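Handout 6: Closing the Loop on Thin Sheets
Posted in February by Zlata Hordiienko, Teaching Laboratory, Trurau
14 shares | 2 comments

The earlier handouts dealt with rigid parts. A rigid part has one pose, and once the planner knows that pose it may treat the part as fixed until the next observation. Paper and thin card do not allow this. A sheet bends when it is lifted, slides when it is pressed, and may cover the very feature by which it was located. The present handout sets out how the course software deals with these difficulties, and what students are expected to change in it.

6.1 The state of a sheet

In the course software a sheet is stored as an outline, a list of fold lines and a height for each corner. The outline is taken from colour segmentation. Fold lines are found by looking for narrow bands whose brightness differs from that of the surface beside them. This second test is weak. A cast shadow also produces a change in brightness, and a straight shadow edge can be entered as a fold that does not exist. Students should therefore compare views taken from two wrist positions before a fold line is accepted. A shadow cast by the arm will normally move between the views, and a crease will keep its place relative to the corners of the sheet.

Marks and residue on the paper are a further source of error. The default segmentation divides a sheet into separate regions wherever a pale streak crosses it. The merge step, written by Othmane Abou Zeid for the Kirnano tool set, joins neighbouring regions again if they share a straight outer border. It should be left switched on for all exercises.
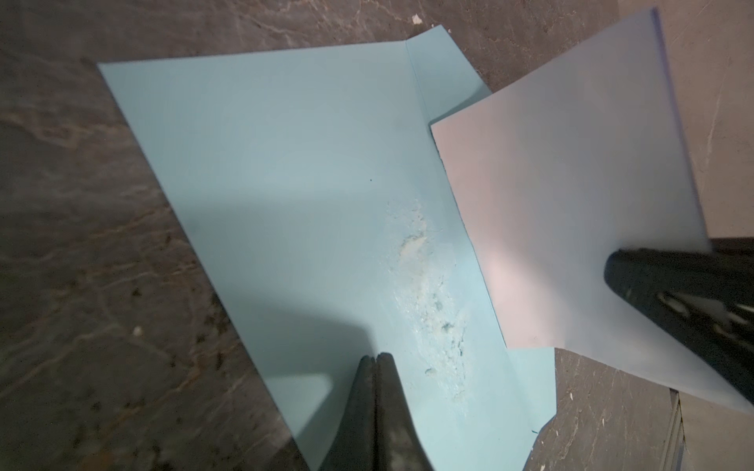

6.2 Control in contact

Position control alone is not suitable for pressing on a sheet. A small error in the estimated height of the table leads either to no contact or to a force large enough to drag the paper. The controller supplied with the course follows position commands along the table and regulates force at right angles to it. The inner loop runs at 100 Hz. The force target is set in the file contact.cfg and must not be raised without the agreement of the demonstrator.

Where two arms are in use, one is given the role of holding and the other the role of moving. The roles are assigned by the planner at the start of each step and are not exchanged within it. If the holding arm reports a loss of contact, the moving arm stops and both wait for a new observation.

6.3 Planning under occlusion

When one sheet lies over or hangs above another, the hidden part of the lower outline is completed from the last clear view. The planner marks such corners as remembered. A remembered corner may be used for collision checks but may not be chosen as a grasp point. The mark is removed as soon as the corner is seen again, or after 60 seconds, when the corner is deleted and a fresh view is requested.

6.4 Exercise

Replay log 2844 with the fold test in its default form, then with the two-view comparison. Submit both lists of fold lines, together with a short account of each difference. Questions on the replay tool should be sent to Thirumalai D'Souza.

Related items
Handout 5: Calibrating a Wrist Camera
Handout 7: Recovery After a Failed Grasp
Lurdes Antunes: Notes on Force Limits
Course software: Installing Kirnano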